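**Software corner, 7th January**

Back from break, so a quick one. Mostly sim and planner stuff this time, perception gets its own item when Noemí is done with the relabeling.

Planner first. The two-arm version of Bravo is merged. Finally. If you pulled before the holidays you have the old branch, delete it, don't try to rebase, Arvo tried and lost an afternoon. The big change is that both arms now share one timeline. Before, each arm planned alone and then a checker looked for overlaps and threw out the plan if it found one. Worked ok with the arms far apart. Hands facing each other over a counter, terrible, it would replan and replan until the timeout and then just sit there.

Now the solver gets both arms as one problem. Slower per plan, far fewer plans. Ji-hoon ran the whole counter set overnight, 2871 episodes, and the log is on the shared drive under his name. Read the notes file before you quote anything from it, the first 40 have the wrong gravity setting.

Known problems, in no order:

- Thumb collision shape is too fat. Bravo thinks the hand can't get into a bowl when there is plenty of room. Hanna has a thinner mesh, it's in review.
- Wrist limits get read from the config twice and the second read wins. So if you set them on the command line, nothing happens. Fix is two lines, just hasn't been done.
- Plans that start with an arm already inside a keep-out zone fail with a blank error. Should at least say which arm.
- Garnetico still writes the old log format. Converter is in tools/, it's ugly but it runs.

On tasks: the food transfer one (bowl to plate) is now the default smoke test. Please run it before you push anything that touches control. It takes 16 minutes on the small machine, less on the big one if Baltazar isn't hogging it. The start pose changed too, both hands open, fingers together, waiting over the counter. Old start pose had the fingers spread and it made the first second of every episode noisy for the policy people.

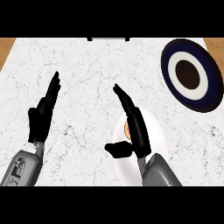
White on white is still a pain for segmentation, by the way. The bowl mask leaks out onto the marble and the grasp sampler then happily puts points on the countertop. Noemí's view is that we should keep the marble in and fix the model, not swap in a nicer table and pretend. I agree but it does mean the bowl numbers will look bad for a while. Plate is fine, dark rim, never had trouble with it. If you need clean masks today use the ground truth ones from the renderer, flag is --gt-masks, and say so in your writeup!!

Related, the wide camera crop stays as it is. Padding at top and bottom is there in the training data too so don't strip it in your loader. Two people did this in December and got diffrent results from everybody else and it took a week to find out why.

Ondard (the episode viewer) got a scrub bar and can open two runs next to each other. Joint plots are synced to the frames now, used to drift by a few steps on long runs. Arvo wants feature requests in the tracker and not in the hallway. Playback over remote desktop is still choppy, no plan for that yet.

Prodgate is asking when they can try the shared timeline on hardware. Answer for now is after version 2 of the safety filter, and that needs the thumb mesh, so everyone please look at Hanna's review. It's a short one. May is the date in the contract but I'd like it done way before then.

Planning meeting moves to the small room, same time. Bring your failed episodes, Ji-hoon will put them up on the screen and we go thru them one at a time. Send him the episode IDs the night before.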